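Opinion > Household > Laundry and Linen

Print this page
E-mail this article

Fold the towels on a table

By Evanthia Deligiannis
26 December 2023

The usual place to fold a towel is wherever the towel happens to be when it comes out of the dryer. For most households that means the bed, the sofa, the top of the machine, or the chest of the person doing the folding, with the chin used as a clamp. I think all four are poor choices, and that a plain table with nothing else on it does the job better than any of them.

Terry cloth has a looped pile on one or both faces. The loops hold air and take up water. They also make the fabric thick, springy and hard to crease, and they grip whatever they are laid on. A cotton sheet can be shaken out and will lie more or less flat on anything. A towel will not. Put it on a bedspread and the loops catch the cover, so that pulling one corner straight drags the cover along with it. The fold line then wanders, the edges miss each other, and the stack leans.

A smooth hard surface removes most of this. The towel slides when pulled and stays when released. The table edge gives a straight reference for the hem. The height matters as well: a bed is too low for anyone of ordinary build to work over without bending, and the top of a front-loading washer is too narrow for a bath towel opened to its full width.

I kept a record for the whole of November, when I had the use of the laundry at Pikolham, a guest house that puts a great many towels through its machines. We folded 600 bath towels on the staff bed in the linen room and 600 on a table. A towel was set aside if its long edges were out of line by more than the width of the hem. The bed produced more than twice as many rejects as the table. The time per towel was nearly the same. I would not defend the result as science, as the same two people did all the folding and both knew what I hoped to find, but the difference was large enough that Pikolham has since moved the bed out.

The color of the surface is a smaller point, and one on which I differ with the Trillier handbook, which asks for a dark top so that lint can be seen and wiped off. Lint does show better on a dark top. So does every smear left by the wiping. I prefer a pale matte top. It gives off little glare under a ceiling fixture, and I have never found it hard to locate a hem on it, even with a towel close to it in shade. A glossy top of any color is worse than either.

As to method, I hold to the thirds fold. Lay the towel out with the long side toward you. Bring one long edge in by a third, then the other over it. Smooth from the center outward with the flat of the hand. Fold the ends to meet and then close it like a book. The hems finish inside and the shelf shows only rounded folds. The Athanasiadis fold, which halves the towel three times, is quicker by one motion but leaves four raw corners at the front, and these work loose whenever a neighbor is pulled from the stack.

The objection I hear most is space. A reader in a two-room apartment wrote that she owns one table and it has a sewing machine on it. I accept that. A folding wall shelf such as the Zakport will take a hand towel and, with some overhang, a bath towel. A kitchen table cleared for ten minutes is better still. What I do not accept is the claim that it makes no difference because the towels will be used anyway. Badly folded towels take up more shelf -- the air trapped in a crooked fold has to go somewhere -- and a shelf that should hold a week of linen holds five days of it.

A second objection is that a table collects crumbs and grease. Wipe it first, with a barely damp cloth, and let it dry. A damp surface will mark the pile and the towel goes onto the shelf slightly wet, where it will sour.

One last recommendation concerns how much goes on the table at once. Bring over a single towel, keep the rest in the basket, and leave an open stretch of surface beside it to turn the cloth into. People who tip the whole load onto the table have made themselves another bed.

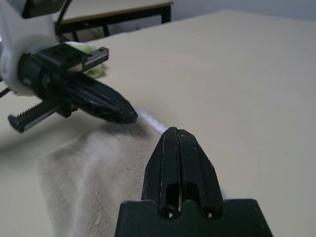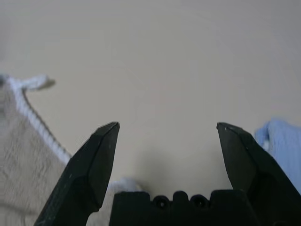

A towel on the tabletop, in two views.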